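Tekley Workshop Notes
Home > Materials > Composites
27 March 2020
1,481 views

Working With Carbon Fiber Sheet and Tube at Home

Carbon fiber used to be something you only saw on airplanes and race cars. Now you can order flat sheet and round tube in small sizes and have it at the door in a few days. People use it for camera poles, drone frames, knife handles, fishing rod repairs, kayak paddles and brackets. It cuts with ordinary tools, but it doesn't behave like wood, aluminum or plastic, and most spoiled parts come from treating it as if it did.

These tips are for cured material, meaning sheet and tube that is already hard when you buy it. Laying up your own parts from dry cloth and resin is a separate subject.

What you are buying

Carbon fiber sheet is a stack of fabric layers held together by a resin, nearly always epoxy. The fibers carry the load along their length. The resin holds them in place and gives the sheet its shape. Across the thickness, where there are no fibers running, the sheet is only as strong as the resin, and that is where it splits.

Look at the listing before you order. Some cheap sheet has one layer of carbon on each face and fiberglass in the middle. It is fine for covers and panels and heavier than it looks. If stiffness matters, buy sheet that is sold as carbon all the way through.

Tube comes in two common kinds. Pultruded tube has all its fibers running lengthwise. It is stiff in bending and low in price, and it cracks along its length if you clamp it hard or drive a screw into the end. Roll-wrapped tube has layers running in more than one direction and will put up with clamps and fittings. For anything with a joint in it, pay the extra for roll-wrapped.

Dust

Cutting and sanding carbon fiber makes a fine black dust. It irritates the lungs, eyes and skin, and it also conducts electricity. Take both seriously.

Wear a proper fitted respirator with particulate filters. A loose paper mask lets dust in at the sides. Wear safety glasses with side protection, and gloves. Long sleeves help with the itching. If your arms do itch afterward, rinse them under cool running water before you reach for soap, and don't rub.

Keep the dust away from computers, chargers, power supplies and open motors. A film of it on a circuit board can short the board out. We lost a bench power supply this way in our Clutville shop after one afternoon of dry sanding on the next bench over.

Don't use an ordinary household vacuum. The filter lets the finest dust through and blows it around the room. A shop vacuum with a HEPA filter and a bag is the right thing, with the hose end held as close to the cut as you can get it. Wipe down the bench with damp paper towels when you finish, bag them, and wash your work clothes separately from everything else.

Compressed air should stay on its hook.

Cutting sheet

For straight cuts in thin sheet, score and sand works well. Clamp a steel rule along the line, score it several times with a sharp carbide scriber, turn the sheet over and score the other side, then finish through with a fine saw. Do not try to snap it the way you would snap acrylic. The fibers hold on and tear the face off one side.

For thicker sheet, a hacksaw with a 32-tooth blade will do it. A diamond or carbide grit blade is better, since it has no teeth to catch on the fibers. Put masking tape over the line on both faces and mark the cut on the tape, where you can see the pencil. Support the sheet on scrap plywood right up to the line.

A rotary tool with a diamond cutoff wheel is handy for curves and notches. Keep it moving. If you smell hot resin, you are pushing too hard. Heat softens the epoxy at the edge and leaves the outer fibers loose.

Steel blades go dull quickly on this material. We changed hacksaw blades 4 times on one set of brackets before switching to a grit blade, which did the rest of the job and is still in use.

Cutting wet

Wet cutting keeps most of the dust out of the air. A shallow tray of water with a drop of dish soap in it is enough for small parts sawed by hand. For sanding, use wet-or-dry paper and dip it often. Let the dirty water settle overnight, pour the clear part off through a coffee filter, and throw the sludge away in a sealed bag. Don't pour it down the sink.

Never use water with a plug-in rotary tool or drill. Hand tools only.
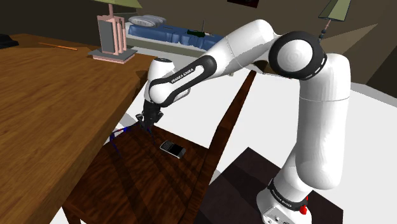
Franka Emika robot arm with a two-finger gripper, computer rendering

Cutting tube

Wrap the tube with two turns of masking tape, keeping the edges of the tape lined up with each other. If they line up, the tape is square to the tube and you can cut along it. Hold the tube in a V-block or in a wooden clamp with a hole bored to size. A bare metal vise will crush it.

Rotate the tube as you saw. Cut lightly all the way around first, then deepen the cut, turning a little at a time. Sawing straight down through one side leaves a splintered tail on the bottom where the last fibers let go.

Do not use a plumber's pipe cutter. The wheel crushes the wall before it cuts it.

Square up the end by rubbing it on a flat sheet of wet-or-dry paper, 220 grit and then 400. Seal the end with thin cyanoacrylate glue. One drop run around the rim soaks into the fibers and stops them from fraying. Let it cure in a room with an open window.

Drilling

Use a carbide bit or a sharp brad-point bit kept only for this. Clamp scrap wood tightly behind the sheet, tape the front, and run the drill fast with light pressure. Ease off as the bit comes near the back. Most of the damage is done in the last bit of travel, when the point breaks through and pushes the bottom layer off.

For holes larger than a quarter inch, drill a small pilot and go up in steps, or use a diamond hole saw with a little water in a hand-turned brace.

Stay away from the edge. A good working rule is to leave three hole diameters between the center of the hole and the edge of the part. Closer than that, a bolt under load can pull straight out through the side.

Don't tap threads into carbon fiber. They strip the first time you tighten them. Bond in a metal insert, or use a through bolt with wide washers on both faces.

Gluing

Epoxy is the right adhesive for nearly every job. Slow-cure epoxy is stronger than the five-minute kind and gives you time to line things up. Hot glue, white glue and contact cement will not hold.

Surface preparation matters more than the brand of glue. New sheet often has a trace of mold release on it, and glue will peel off that cleanly.

1. Wipe the area with isopropyl alcohol and a clean white paper towel.
2. Scuff it with 120 grit paper until the shine is gone. Stop when the dust turns from gray to black, because you are then into the fibers.
3. Wipe again with fresh alcohol until the towel comes away clean.
4. Let it dry fully and don't touch it with bare fingers.
5. Glue within the hour.

Leave a thin, even layer of glue in the joint. If you clamp hard enough to squeeze it all out, the joint is starved and weak. Tape or a light spring clamp is enough for most small parts. Leave slow epoxy overnight at room temperature, and give it 7 days before you put full load on it. Cold garages slow everything down.

Carbon fiber next to metal

Bare carbon fiber touching aluminum will corrode the aluminum if there is moisture around, and salt water makes it much worse. The white powder you find around rivets on old paddles and boat fittings is usually this. The carbon is unharmed. The aluminum gets eaten.

For indoor parts you can mostly ignore it. For anything that lives outside, use stainless or titanium hardware, or put a layer between the two. A wrap of thin fiberglass cloth set in epoxy works. So does an unbroken coat of epoxy on the carbon, provided you also coat the inside of the bolt holes. Nylon washers help under bolt heads but do nothing for the shank.

Sun and heat

The fibers don't mind sunlight but the epoxy does. Left outdoors uncoated, the surface goes dull and chalky. A clear coat with a UV blocker, of the kind sold for boats, slows this down. Recoat when water stops beading on it.

Common epoxy sheet begins to soften at temperatures you can reach inside a parked car in July, if the part is black and in direct sun. Don't leave a tube leaning under load on the back seat. It can take a bend that won't come out.

Checking for damage

Carbon fiber doesn't dent. It can take a hard knock, look fine, and be split inside. After any drop, tap along the part with the edge of a coin. Sound material gives a sharp click. A split area gives a dull, flat sound. Mark the outline with chalk so you can see how big it is.

Run a cotton ball along the edges. It will snag on broken fibers you can't see.

A part that someone's weight hangs on, such as a bike fork, a handlebar or a climbing pole, should be replaced or sent to a repair shop if you find a dull spot. For a cover or a bracket, you can work thin epoxy into the split, clamp it lightly between sheets of waxed paper, and sand it smooth the next day.

Splinters

Carbon splinters are stiff, thin and brittle. They break off under the skin when squeezed. Use fine tweezers and a strong light, pull in the same direction the splinter went in, and wash the spot well. If a piece stays in or the area gets red and sore, have a doctor look at it.

Scraps

Offcuts can't go in curbside recycling. Tape over the sharp ends, bag them, and put them in the trash. Longer pieces are worth saving. Thin strips make good glue spreaders and shims, and short lengths of tube make stiff spacers.

Filed under: Composites, Adhesives, Shop safety
Comments (31)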